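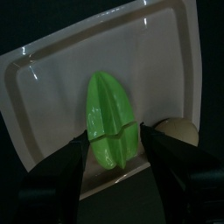 Ticket title: Star fruit task unreliable ahead of open day, need a straight answer on whether we show it

Opening this after the 10 am dry run because I don't think the notes that went around match what I watched. Visitors will see one table, two arms, toy food and a tray. The script calls the fruit handling "routine." I'd like to know who decided that. The star fruit is a two-piece play toy with a seam right across its middle, and in the wrist view the fingers are lined up on either side of it with the left tip close to that seam. I can't tell from that whether the grasp will hold the fruit as one piece or squeeze one half out of the other. Neither can the log, which only records "grasp ok."

Support > Sikder Cell > Open Day > Tickets

Status: open
Product: Skedach control software, Fivel task runner
Priority: set to low by default, I've changed it to high

What I did, in order:

Restarted Fivel and loaded the open day script. It came up with last July's object list, so I loaded the current one by hand. It should have done that itself.

Ran the fruit pick on its own, left arm only. Passed by the log. I watched the monitor and would call it slow.
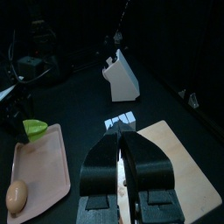
Ran it again with the wait time cut to 2 seconds, as the Skedach help page suggests. Same result, slightly faster. The help page says this setting "improves visitor engagement." I have no idea how they would know.

Then went through the log line by line. Out of 87 lines, 32 are the same warning about a stale pose. If the warning matters, the script should stop. If it doesn't, take it out. I asked about this last time and was told it was cosmetic.

Tried the side view next, to compare it with the wrist view. I'd trust the side view more for judging height over the tray, and I want it on the big screen for the visit. At present the big screen shows the Grustiver dashboard, a row of green lights that stay green whatever the arms are doing. I pulled the network cable on the task machine to check. Still green.

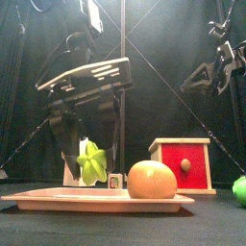 Grustiver support replied that the lights report service health and were never meant to report task results, and that the task panel is a separate add-on. They suggested we put a caption on the screen. I read that as a no.

I'm not against the demo. I'm against telling a room full of parents and local business people that the cell "handles everyday objects" when what we have is toys on a black table and somebody standing next to the stop button. Say it's a practice setup. People are fine with that.

Requests:

- Rewrite the opening line of the script and drop "routine"
- Side view on the big screen, dashboard off
- Stale pose warning fixed or removed before the visit
- One full run with both arms, start to finish, logged by a person with a pencil
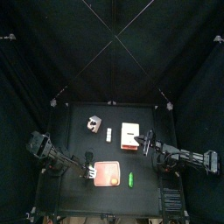 Sikder Cell Notes, Issue 10, 23rd June

Update, copied into the notes so it doesn't get lost. Script line changed. It now says "a practice table with toy objects," and I can live with that. The side view works on the big screen but lags, and I've left it in anyway. The stale pose warning is with Skedach, who have asked for the full log twice and been sent it twice. The full run with both arms has not been signed off. Until it is, my advice is to show one arm at a time and keep the right one parked. Leaving this ticket open.

Comments

cellblock_b: We had the stale pose thing too. Clearing the old object list before starting Fivel got rid of most of it for us. Not all.

mrs_tolerance: Did anyone check whether "grasp ok" means it has the object, or only that the fingers stopped moving? On our version it was the second one.

quietbench: Went to the last open day. The kids didn't care if it dropped things. My boss did.

cellblock_b: Replying to the grasp question, it's the second one on ours as well. There's a setting for it but it's off by default.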